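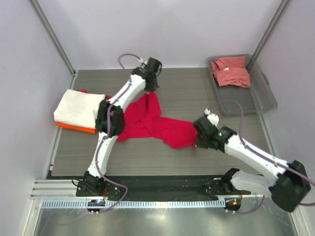 Geert Dijkstra wrote on February 24, 2026:

Hello all, I want to dye some old cotton tops red again, they are too pale now for my taste. I have one packet of Direl powder and a front-loading machine. Can I put everything in together, and must it be 60 degrees? On the packet from Boersma it says 40 but my neighbour swears by hotter. Also I am afraid for the white wash afterwards.

Hello Geert, and hello to the others,

I have dyed jersey in the machine for seven years, so I will try to answer in order. Please correct me if your experience is different.

Weight

First weigh the tops when they are dry. One packet of Direl is meant for 160 grams if you want the full red. With more cloth you still get a colour, but it goes to pink, and with red this happens quickly. I once did a whole pile with one packet and got a colour like raspberry yoghurt. It was nice for pillow cases but I did not want to wear it.

Look also at the label inside. It must say 100 per cent cotton, or nearly. The stitching is often polyester and does not take the dye, so the hem and the armholes keep a thin line in the old colour. I find this pretty. My sister does not – she goes over it with a textile pen.
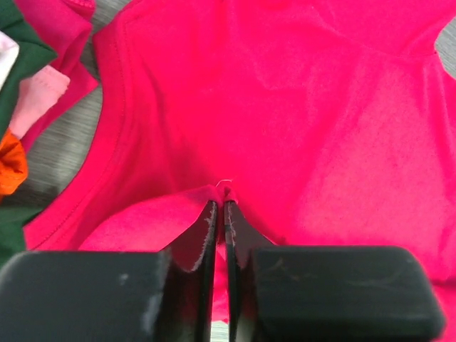
Temperature

I use 60 degrees for cotton, but if your packet says 40, then follow the packet. The Boersma powder is a different kind from the one I use. What matters more for me is that the cloth is wet before it goes in, and that the drum is only half full. Jersey folds on itself, and in a tight load the folds stay lighter.

Salt: I take ordinary kitchen salt, the cheap one. I measure it in an old ice cream tub and shake it directly over the clothes.

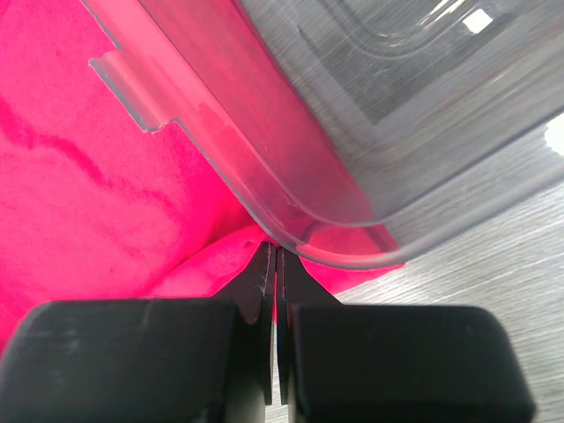 Do not use the dosing drawer for salt, it becomes a hard cake in there and I had to clean mine with a knife.

Your white wash

Run the machine empty one time, hot, with normal powder. Then wash something dark. After this I have never had a pink sock. Wipe the rubber of the door also, the colour sits in the fold underneath.

For the first washes keep the red tops separate. There is always some colour left in them, also when the rinse water looks clear.

If you need a second packet, the shop in Nulten had Direl red last June, but I did not check since then.

Kind regards,
Ilse Nijs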